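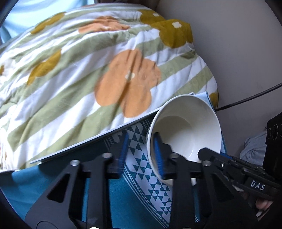
The Bowl by the Bed

A confession from the spare room, where the quilt never lies flat and the crockery never goes home

By Morven Buchanan

My sister-in-law, Catriona Innes, makes her bed the way they do in hotels. Corners folded under, pillows squared off, and a throw across the foot that I have never once seen on the floor. I stayed at her place last December and was too frightened to sit on anything before nine at night.

My own beds are another story. I have a quilt with fat diagonal stripes in sage green and white, with big four-petal flowers in orange and mustard scattered all over it, and it has been rumpled since the day I got it home. I smooth it out, I go and put the kettle on, I come back and it has ridges again. I used to mind. These days I think a stitched quilt wants to pucker and you may as well let it.

The bowls are the part I'm less proud of. White ceramic, glossy, the plainest sort you can buy, and somehow I find them in bedrooms. Porridge goes up the hall in the morning, ice cream goes up the hall at night, and nothing comes back down until I open the kitchen cupboard and there's only the colander looking at me. So this winter I decided to sort it out, and because I can't do anything without talking to half the neighbourhood first, I ended up with enough opinions to fill these pages.

How we came to eat in bed

I blame the house. It's a weatherboard place with a long hall down the middle, and the kitchen is at the cold end. When my kids were small we ate at the table because I insisted on it, and because the heater was in there. Then the heater died, we moved the good one to the front of the house, and dinner sort of followed the warmth. First it was toast in the lounge room. Then it was soup on my bed with a movie going on the laptop, all of us under the one quilt with our elbows in each other's ribs, and I have to say those were some of the nicest evenings we've had!

Ross Geddes, who lives over the back fence and has strong views on most things, thinks it's the beginning of the end. "Beds are for sleeping and being sick in," he told me, and he wouldn't take a biscuit until we'd both moved to the verandah. His mother ran a boarding house, and anyone caught with a plate upstairs did the washing-up for the whole place.

But Ailsa McIver, who taught me to quilt (badly, my fault), has had her breakfast in bed every morning for as long as I've known her. She's eighty-two and I'm not going to argue with her. Her method is a tray with a lip, a tea towel on the tray and a second tea towel on Ailsa. She eats cereal with the milk already soaked in, so there's nothing left to slop, and when she's finished the bowl goes on the floor by the door where she'd have to step over it to leave.

I tried the door trick. I stepped over the bowl for most of a week.

A word on patterned quilts

I bought mine for the flowers, but I kept it for the way it hides things. A plain white cover is lovely in a magazine (sorry, editor) and a misery in a house where people eat curry. Stripes and big loose flowers give the eye somewhere else to go. Mustard is an especially useful colour. I won't go into detail.

I've teamed mine with pale blue, and Catriona says it doesn't match. She's possibly right. Sage and orange and mustard are all a bit autumn, and pale blue is a bit beach. I like it anyway, it wakes the whole thing up, and with plain light grey walls you can get away with more than you'd think. Grey walls were the one decorating decision in this house that I made on purpose. They don't fight with anything. If I'd gone with the yellow I had my heart set on, that quilt would have had to live in the cupboard.

Ailsa's advice on buying a quilt, for what it's worth, is to grab a handful and scrunch it in the shop, then see what it does. If the pattern still looks cheerful in a heap, take it home. She reckons people choose bedding as if it will spend its life stretched flat on a display bed, when most of the time it'll be shoved down one end with somebody's feet in it.

She also told me to stop washing mine so hot. I'd been boiling the poor thing. A cool wash and a day on the line has been fine, and I give it a good shake from two corners while it's damp. It takes 2 people to do properly, so I wait until someone's home and hold them hostage.

Choosing a bowl that can travel

After the bedding talk I got slightly carried away with bowls. Bart Smits runs the homewares stall at our market and he'll talk about the bottom of a bowl for as long as you let him. The foot ring is what he looks at first, that little raised circle underneath. A wide one sits steady. A narrow one looks elegant on a shelf and tips over as soon as you put it down on anything soft, and there's nothing in a house softer than a mattress with a teenager bouncing on the other end of it.

He had me turn over every bowl on his table. Some of the rings were rough enough to scratch a bedside table, and he suggested rubbing a finger around before you buy. He likes a rounded rim as well, partly for drinking the last of the soup and partly because a thin sharp rim chips when it knocks against the tap. Mine all have a nice smooth rim, and I've chipped them regardless, but I'm hard on things.

Shape matters more than I'd thought. I'd been using the same bowls for everything, and for eating in bed you want something deeper, with sides that come up. Bart sold me a set of 4 from a range called Plekitent. They're heavier than my white ones and hold less, and so far they've been terrific for soup and hopeless for cereal. My son refuses to use them on the grounds that you have to refill them. So the white ones are still doing the rounds of the bedrooms and the new ones look very smart in the cupboard, being no help at all.

What I've changed

There's a lidded tub at my end of the hall now, and that's where bowls and cups go on their way back to the kitchen. It used to hold shoes. Whoever walks to the kitchen takes the tub. My daughter thought this was ridiculous for two days and then started using it, probably out of laziness, and I'll take laziness if it gets my spoons back.

I've cleared the bedside tables too. Mine had a lamp, a stack of library books, hand cream, a dead torch and a mug of pens on it, so of course the bowl went on the bed. There wasn't anywhere else for it! Now there's a lamp, one book and a blank space the size of a dinner plate. I have to defend the blank space. I put a candle in it last week and had to give myself a talking-to.

Cables were the other thing. We have a black one that runs along the wall and down behind the bed, and against light grey paint it stands out like texta. I've tried pinning it up higher and it sagged. I've been told to paint it, to box it in, to get a white one. What I do is push the bed up close and let the quilt hang over the worst of it, and then I don't look to the right.

And I've given in on crumbs. I keep a soft brush in the drawer, and I go over the quilt before we all get under it, following the stripes. It's a surprisingly pleasant job. You do a green one, then a white one, then you have to go around a flower, and by then somebody's calling out that the movie's started.

The verdict from over the fence

I invited the whole lot of them for supper to show off my progress. Ailsa brought a slice, Bart brought another bowl he thought I should see (wide foot, lovely glaze, I held firm) and Catriona walked straight down the hall and straightened the quilt before she'd taken her coat off. I watched her do it. She ran her hand across it twice, stood back, frowned and ran her hand across it again.

"It's the stitching," I told her.

"It's lumpy," said Catriona.

Ross had his pumpkin soup at the table with his back very straight, and when he went to rinse up he wanted to know where I kept the rest of the bowls. I sent him to look in the tub.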